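4. Notice periods and the quiet ballot

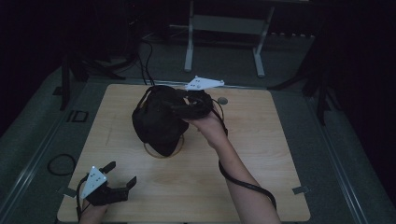
Figure 3. A hand-held gripper closed on the upper strap of a black headset, on a square wooden tabletop.

Why would an employer want a longer notice period before a strike? A longer notice period gives managers time to hire cover, move orders to another site and write to staff at home, and it gives the members who voted for the strike time to think about their rent. Employers usually call this planning, and the unions usually call it something shorter.

The rule we follow in this section is a dull one. Before a union at Erkness may take its members out, it must tell the firm, in writing, how many people it expects to stop work and at which sites. The firm may then challenge the letter. Most of the legal effort we found in the papers went into the letter and very little into the quarrel that had led to it. In the Cadwaladr dispute the two sides exchanged 50 pages on whether "the packing hall" included the corridor beside it. The pay claim itself had fitted on one side of a sheet.

Our main source is the set of branch minutes kept by Ynyr Ellis, who was secretary at Cadwaladr for the whole of the period and who wrote down a good deal more than the rule book asked of him. He recorded who spoke, who left early and on one evening the state of the sandwiches. We checked his account against the firm's own letters where these survive. The two agree on dates and on very little else, as one would expect of two parties who were both keeping a record in case of a hearing.

The ballot paper went to 1258 members across the three sites. Under the old rule a simple majority of those voting would have settled it. Under the new one at least 50 per cent of those entitled to vote had to take part, so a member who put the envelope behind the clock and forgot it was treated much like a member who had thought hard and voted against. Ellis saw the point early. His minutes for October show the branch spending almost no time on why people should vote for action and nearly all of it on whether they had moved house.

Addresses turned out to be the firm's best friend. Kolterell, the contractor that ran the night shift, had changed its payroll system in the spring, and the branch's list had not kept up. Lawyers for the employer found 100 people who had been sent papers at places where they no longer lived. They argued that the ballot was unsound and should be run again. The branch argued that the firm knew perfectly well where these people lived, as it had managed to write to every one of them urging a vote against. The judge described this as a fair remark, and ordered a second ballot.

We take the delay to be the main effect of the rule at Cadwaladr. The second vote came out much as the first had done, with a slightly larger share in favour and a noticeably worse temper. By then, however, the busy season had passed, and a strike that would have hurt in the autumn would have been welcomed after it as a saving on heating. The claim was settled for a sum that both sides announced as a victory. Ellis's entry for that evening reads, in full, "Agreed. Cold hall. Home by nine."

The case at Vurance went differently, and we should be careful about leaning too hard on either. Vurance had one site, a single payroll and a manager who disliked paying lawyers even more than he disliked the union. No challenge was made to the letter. The dispute lasted 4 days and the minutes run to less than a page. A rule that can be used to slow a strike will not be used by everybody, and studies that look only at the text of the law miss this. Those that look only at court files miss it too, for the obvious reason that Vurance is not in them.

We return to the cost of second ballots in section 5, where the branch accounts are set out as far as they can be read.

Related items
Who counts as a member? Lists, lapses and late dues
Reading branch minutes as evidence
Contract labour and the night shift at Kolterell
The postal ballot and the changed address
Picket lines at single-site firms: a short note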